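Why does wood have lines in it?

I love old tables. When I was a kid in Tovcombe, I used to trace the squiggles on ours with my finger at breakfast and pretend they were rivers. Those squiggles are called grain, and a tree made every one of them!

A tree gets fatter each year by adding a new layer just under its bark. Spring wood grows fast and is usually pale. Summer wood grows slower and comes out darker. One pale band plus one dark band makes a ring, so a stump with 40 rings was most likely a 40-year-old tree (older than me, but only just).
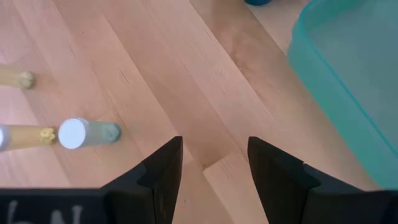 Wood grain, with a few small knots. Can you spot one?

Now slice that trunk the long way, into boards. The rings turn into long streaks! And knots? Those are places where a branch once grew out of the trunk, and the wood had to bend its way past, like water going by a rock.

Try it at home: find 2 wooden things and put paper over each one. Rub gently with the side of a crayon. Do the lines match? I bet they don't.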